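十月の日記　机の上をなんとかする

朝から小雨で、出かける予定がきれいに消えたので、前から気になっていた共用の机を片づけることにした。共用といっても、二台の木の机をくっつけただけの作業スペースで、みんなが好き勝手に物を置いていく場所である。私も置く。というか、たぶん一番置いているのは私だ。

まず引き出しがないのが悪い(と机のせいにする)。ペン、付箋、イヤホンのケース、いつの領収書かわからない紙、全部が天板の上で暮らしている。先週は消しゴムを探して、二台の机のすき間に落ちているのを見つけた。このすき間、ほんとうにやっかいで、クリップくらいならするっと入っていく。ぴったり寄せたつもりでも、肘をついて仕事をしているうちにじわじわ開いてくるのだ。今日もまず机を押してくっつけるところから始めた。重い！

で、木の仕切り箱である。夏の終わりにKosalovという雑貨屋で買ってきたもので、2000円しなかったら迷わず買うのに、ちょうど2000円で、棚の前を三周くらいした。結局買った。大きいマスがひとつと小さいマスがいくつかあって、色が机となじむのがいい。ただ、買ったまま中身をろくに決めず、気がつくと飴の包み紙とか輪ゴムとかが入っている箱になっていた。もったいない。

というわけで中身を全部あけて、新聞紙の上に広げてみた。出てくる出てくる。使えないボールペン、Kuverの文具セットについてきた小さい定規(目盛りが10センチまでしかない)、Tremblayのコーヒー豆の袋をとめていた針金、どこの鍵かわからない鍵。鍵は怖いので捨てられない。ペンは試し書きをして、かすれたのは思いきって捨てた。赤ばかり四本も残ったのはどうしてだろう。

マスの割り当ては、けっこう悩んだ。大きいほうにペンとハサミを立てたかったけれど、それだと付箋の行き場がない。小さいマスに付箋を入れると、今度は指が入らなくて取り出しにくい。ああでもないこうでもないとやって、最終的に大きいマスは「その日に使うもの」、小さいほうはクリップ、消しゴム、例の鍵、ということに落ち着いた。明日には変えているかもしれないけど、まあいい。空っぽの状態で眺めると、仕切りの板が薄くて、なかなかきれいな箱なのである。

昼はおにぎりですませて、午後はゴミ袋の出番。黒い袋しか残っていなくて、中が見えないから分別を間違えそうで好きじゃないのだけれど、わざわざ買いに行くのも雨だし。Nullikの通販で半透明のを頼もうとしたら、送料のほうが高くてやめた。次に駅前へ出たときに買うこと。忘れそうなのでここに書いておく。

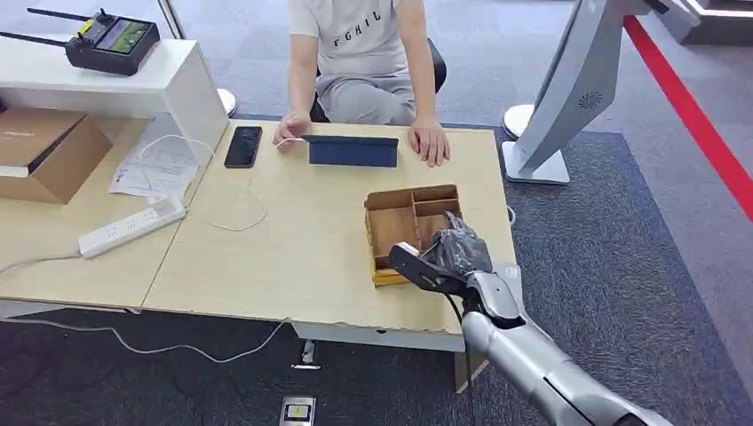

午後の机。仕切り箱と黒い袋、向こう側にはタブレットとスマホ。

写真で見ると机のふちの傷みが目立つなあ。手前のふちのところ、前から少し欠けているのは知っていたけれど、こうして見るとけっこう使い込まれている。紙やすりをかけたらましになるだろうか。それとも木目のテープでも貼ってしまうか。テープは途中でめくれてくると余計に貧乏くさいので、やるならやすりかな。

それから充電ケーブル。白くて細いのが机の上でくるんと輪になっているのが、片づけたあとだと妙に気になる。クリップで机の端にとめるやつが109円で売っていたはずで、これも買い物メモに追加。袋とクリップ。覚えた。

夕方、お茶をいれて、何も置いていないところにカップを置いてみた。広い！　置く場所を探さなくていいだけで、お茶がちょっとおいしい気がする。調子に乗って本棚のほうも、と思ったけれど、一段目を見ただけで気力が尽きた。本棚は来月。

夜になって、さっそく小さいマスに飴を入れてしまった。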